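Zisix
Products > Bench cells > Vera two-arm bench cell

Vera two-arm bench cell

Supplied and serviced by Zisix. Freight and storage through Storetel.
Page last revised September 20, 2018

Overview

Vera is a two-arm cell for light handling work on a table. Both arms bolt to one aluminum rail along the front edge and reach back over the work surface, so the middle of the table can be reached by either gripper. Printed walls close off the back and both sides. The front stays open for loading and for the person who looks after the cell.

Most of the people who read this page are working out whether they can afford a cell, where it would go and what they will need to buy along with it. The notes below follow that order. If you already know what you want, skip to Ordering.

What it is suited to

Vera handles small, light things that would otherwise be picked up by hand: cards, booklets, sleeves, packets, small trays, cutlery. Customers use it for sorting, for kitting, for presenting an item to a reader, and for trying out a handling job before paying for a full line. Two arms help where one has to hold an item still while the other does something to it.

It's a poor choice for heavy parts, for anything that sheds liquid, and for work where speed is the main thing. If a single pick from a bin is all you need, ask us about a one-arm cell instead. It costs less and takes less setting up. 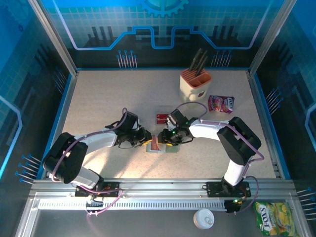
Payload is 2 kg per arm with the standard gripper. That figure drops as the arm stretches out, so please plan on the weight of your item at the far side of the table and not close to the rail. Send us your heaviest item and your most awkward one. They are often different items, and the awkward one usually decides the tooling.

Main details

Arms: two, mirrored, on a shared front rail
Payload: 2 kg per arm, standard gripper
Table width: 1000 mm
Weight of cell, arms fitted: almost 70 kg
Grippers: two-finger, with replaceable fingertips
Walls: back and two sides, printed
Front: open
Delivery: 5 weeks from confirmed order

A full drawing with mounting points is sent with every quotation. Please use the drawing for site planning and not the list above.

Planning the space

The cell stands on its own base, but the floor under it has to be level. An older wooden floor may need a steel plate put down first. Leave a clear strip in front the full width of the cell, deep enough for someone to stand and reach the middle of the table with the arms parked. Leave a hand's width behind the back wall for cleaning.

Overhead clearance gets forgotten. The elbows rise well above the table when the arms fold, and the cables rise with them. Shelves, low lights and sprinkler pipes above the cell should be on the sketch you send us. So should doors that open toward it.

Power comes from an ordinary wall outlet on its own circuit. The controller sits below the table or beside it, your choice, and the choice has to be made at order time as it changes the cable lengths. We have had a few customers change their minds after delivery -- it can be done, but new cables are charged at list price.

Lighting matters if you plan to use a camera. Sunlight that moves across the table during the day will cause more trouble than a dim room will. Blinds are cheap. Fit them before commissioning so the camera is set up under the light it will work in.

Planning the work

Before you ask for a price, write down what goes on the table, where it starts and where it should finish. Plain words are fine. Then put the real items in a box and send them to our Dunbar workshop. Photos and catalogue pages help, but they don't tell us how a packet creases or how slippery a cover is.

Thin, flat items are the ones that change a quotation. A finger has to get under an edge, and an item lying flush on a smooth table gives it very little to get under. Sleeves and folders add to this, as clear plastic is hard for a camera to pick out and it bends when pinched.
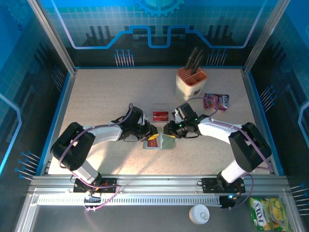
Document work is a common request, and it should be tested with the full set of items on the table from the beginning. A holder behaves differently once it has something in it, and differently again when it is open. With a booklet in the left side of an open holder, an empty right panel and a red card in its own clear sleeve just behind, the grippers have several thin layers to deal with in a small area, and both arms end up close together over the middle of the table. That closeness is worth thinking about when you lay out a job. Two grippers can share a small patch of table, but the program has to say which one moves first and which one waits, and every wait adds to your cycle time. If you can spread the items out, do.

Other things can stay on the table while this goes on, provided they are in the plan. Tall items belong toward the back. Anything with handles that lean should be placed so they lean away from the arms' usual path. If an item will be in the cell on the day, send it to us for the trial, even if the arms never touch it.

Budgeting

The quoted price covers the cell, both arms, standard grippers, walls, controller, one set of spare fingertips and commissioning on your site. It doesn't cover custom fingers, cameras, trays or changes to your building.

Allow money for trays and fixtures. People leave this line out of the budget more than any other. A simple tray that keeps items in the same spot can save days of programming, and it costs very little beside the arms. We can make them, or give you a drawing to take to a local shop.

Fingertips are a wear part. How long they last depends on what they grip -- card stock and smooth plastic are easy on them, gritty packaging isn't. Keep a spare set in a drawer and reorder when you open it.

Cables also wear. On this cell they run along the outside of the arms with slack at the joints, so they can be checked by eye and changed without taking an arm apart. Put a cable check on the same schedule as your other light maintenance. Ties and clips are in the service kit.

Training is quoted separately. We suggest sending the person who will load the cell as well as the person who will program it. They will be asked to do different things, but the first will notice problems sooner.

Renting before buying

A cell can be rented by the month if one is free. The rent includes commissioning and collection, and part of it comes off the price if you buy the same unit. Rental cells have the standard walls and grippers. Custom fingers made for a rental job are yours to keep.

June is our busiest month for rentals and we rarely have a unit free then. Ask early in the year if that is when you need one.

Delivery and storage

The cell travels in one crate with the arms packed separately. Storetel brings it to your door and, if booked, to the room. Check the width of the door, the turn of any corridor and the rated load of the lift. The crate can't go up stairs.

If your room isn't ready, Storetel will hold the crate for a monthly fee. The warranty starts on the day of commissioning for stored units, so you don't lose any of it while the builders finish. Please don't open the crate yourself before we arrive. Open crates have to be checked piece by piece and that visit is charged.

Options

Custom fingers, made to your item
Overhead camera mount, fits the rear posts
Plain walls in place of printed (no change in price)
Front light curtain, where your safety review asks for one
Controller shelf, below or beside the table
Extended service plan

A safety review of the finished installation is your responsibility. We supply the paperwork for the cell itself and will answer your reviewer's questions, in writing if they prefer.

Ordering

Send a sketch of the room, a short note on the job and, if you can, the items. Auður Ásgeirsdóttir handles quotations for bench cells and will reply with a price, the drawing and any questions she has about the items. Trials at Dunbar are booked through her as well. You are welcome to come and watch your own trial, and we'd encourage it.

Items sent for trial are returned with the quotation unless you ask us to keep them for commissioning.

Related products
One-arm bench cell
Custom finger service
Trays and fixtures
Vera service kit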